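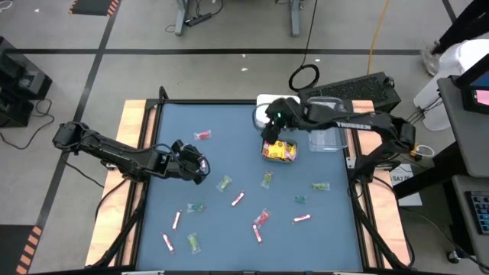
**Figure 3.** Packaged snacks in a small tray on a work table.

### 4.2 Snack choice and time of day

Purchase records from the Nemholm and Vamberg sites gave us 2,481 single-item sales of packaged snacks. We sorted each sale by hour and by whether the buyer had also bought a hot meal that day. Buyers with no meal on record chose sweet items more often in the late afternoon than in the morning. Among buyers who had eaten a hot meal, the hour made little difference.

Small wrapped portions of the general kind shown in Figure 3 made up most sales at both sites. Larger bags sold mainly at Vamberg, where the snack counter stays open through the evening shift. Medina and Azar coded the items separately as sweet, salty, or mixed, and Najjar settled the cases where they disagreed. Most of these were coated nuts, which we placed in the mixed group.

We also interviewed 40 staff members in January. Many said they picked whatever was closest to the register. Several described keeping a snack in a desk drawer and eating it only when a meeting ran long, a habit the sales records cannot capture, as the day of purchase and the day of eating may differ. Interviews at Nemholm took place during paid breaks. At Vamberg they were held after the shift, and the answers there were shorter.

Price had a weaker effect than we expected. When the Nemholm counter raised the price of salty items, sales dipped for a week and then returned to their earlier level. The same change was not made at Vamberg, so we have no comparison for it. Vending machine sales are left out of this section because the machines do not record staff card numbers, and we could not match them to meals.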